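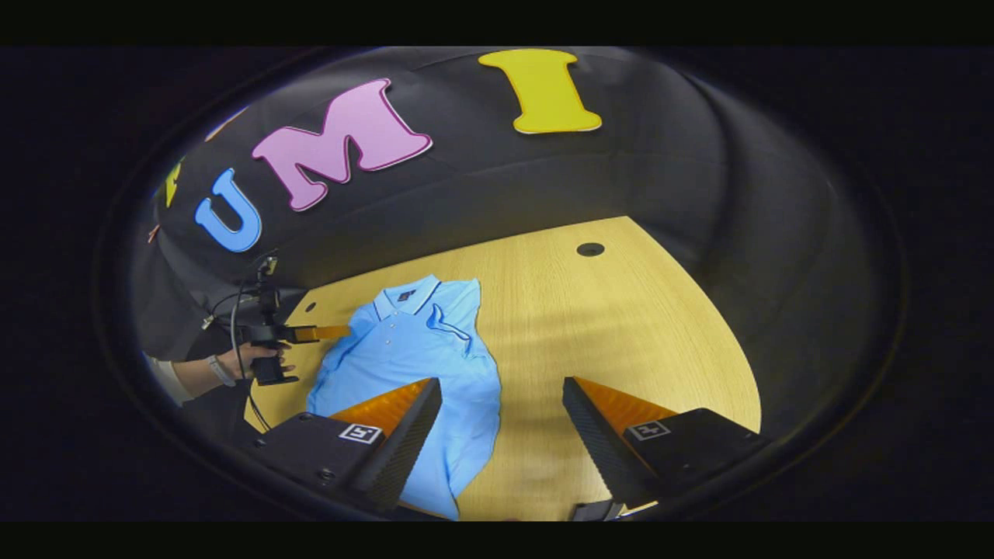
A morning at the Phelan open day

Phelan opens its building to the public once a year, in April, and I finally got there this time. The doors opened at 9 am and I was in the second group through. I run a small uniform and workwear laundry with my sister, so I went mainly for the garment care rooms, and most of these notes are about those.

Parking is on the gravel lot behind the building. Entry is free, but you need to book a time slot. The tour takes a bit under two hours if you stay for the folding session, and there is a coffee cart run by Ekico near the loading dock. Cash or card.

The folding table

The first stop was a light wood table against a black wall, with big foam or felt letters put up on it in pink, blue and yellow. A pale blue short-sleeved polo was laid out flat on the table, face up, with the collar towards the wall. Our guide was Ecaterina Dumitrescu, who has been in the garment rooms for nine years, and she spent a good half-hour on polos alone.

Her view is that a polo is harder than a dress shirt. The collar is soft, the placket is thick, and the knit moves when you pull on it. Most people fold it face down straight out of the basket and then wonder why the collar sits crooked on the shelf. She likes to start face up, sort out the collar and placket first, smooth the chest outwards with flat hands, and only then turn the whole shirt over to bring in the sides. The sleeves go back along the body. Then it is folded up from the hem, once for a drawer and twice for a shelf.

She does up one button before turning. I have always done two. We talked about that for longer than the rest of the group probably wanted.

Everyone who wished to had a go. Mine came out a little wide at the shoulders. A boy of maybe ten did a better one.

The sorting room

Next door is where incoming garments are checked and sorted. Phelan took in 1,437 pieces during the month before the open day, according to the sheet pinned beside the door, and 374 of those were polos. The rest were mostly work trousers, aprons and a lot of hi-vis.

Sorting is by colour first, then by fabric weight. We do it the other way round at home. Fernanda Figueiredo, who looks after this room, said they changed over two winters ago after too many light blues came out grey. She keeps a rack of spoiled garments for training new staff, and it was one of the more useful things on the tour – shrunken collars, bubbled plackets, a white apron with a perfect rust ring from a bucket handle.

Labels are heat-sealed inside the neck. The supplier is Juvance and I took down the product number. They hold on better than our sewn tags, going by the older pieces on the rack.

Shelving and storage

The storeroom holds over 3,000 folded garments when full. The shelves are open wire with a sheet of card on each level so the wire doesn't mark the bottom shirt. Stacks are kept to eight high. I measured the shelf spacing against my forearm and will check it properly when I get home.

There is also a hanging rail down one side for jackets, on a pulley system from Zevero that squeaks. They know.

Practical notes

The floor is concrete all the way through, so wear decent shoes. The corridor between the sorting room and the storeroom is narrow and a pram would be a squeeze. Washrooms are by the front entrance only. Photos are allowed everywhere except the office.

Children were welcome at the folding table but there wasn't much for them after that. If you have little ones, I would do the first stop and then head for the coffee cart, which had good cheese scones until 10:30 or so.

I bought a folding board from the shop on the way out for my sister. She says she doesn't need it.

Shares 374 | 12 comments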